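**Handout 6: Setting up the drawer cell**

Bring this one with you. The vendor sheet from Tramer covers the same ground in half a page and claims a new operator can have the cell ready before the coffee cools. I have watched a lot of people try, and I'd plan for the whole morning.

The cell is one arm, one two-drawer cabinet, and a small set of household items. The task is dull on purpose: open a drawer, put something in it, close it. Most of the trouble in this course comes from the cabinet and very little from the arm.

## Before power-on

- Put the cabinet back on its floor mark. Tape wears and gets kicked, so check it against the setup drawing too.
- Pull both drawers by hand, all the way, twice. If one sticks for you it will stick for the arm, and the arm won't tell you politely.
- Run the cables clear of the cabinet feet and of wherever you plan to kneel.
- Check the gripper fingers for play. The Yüksel manual says to do this monthly. I say daily, and I've yet to regret it.

## Teaching the can placement

Work with the lower drawer fully out and the upper one closed. The can goes in sideways, so the wrist has to come down and forward into a fairly tight space above the drawer. Teach the hover point first, with the can in the gripper. An empty gripper gives you a nice clean path that means very little once there's a can sticking out of it.

Keep the other items at the back of the tabletop while you do this. They belong to later steps, and they should be in place now so you find out early whether the elbow sweeps near them.

Get down low for the last part. From standing height the clearance always looks better than it is.

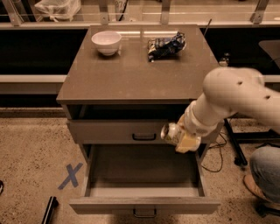 ## Checking the result

The Olstead software gives you a "placement score" out of 100. Treat it with suspicion. As far as I can tell it measures whether the arm reached the taught point, which says nothing about where the can ended up. Last May one group logged 144 runs and reported 138 as good. We went back through their notes and 76 of those had the can against the side wall or standing on end.

So log three things by hand for every run:

1. Did the can touch the drawer front on the way in?
2. Where did it come to rest?
3. Did the drawer close without a second push?

If you get two bad runs in a row, stop and check the cabinet position before touching the program - people love to edit waypoints when the furniture has moved.

Skasport's quick calibration routine is optional. I skip it.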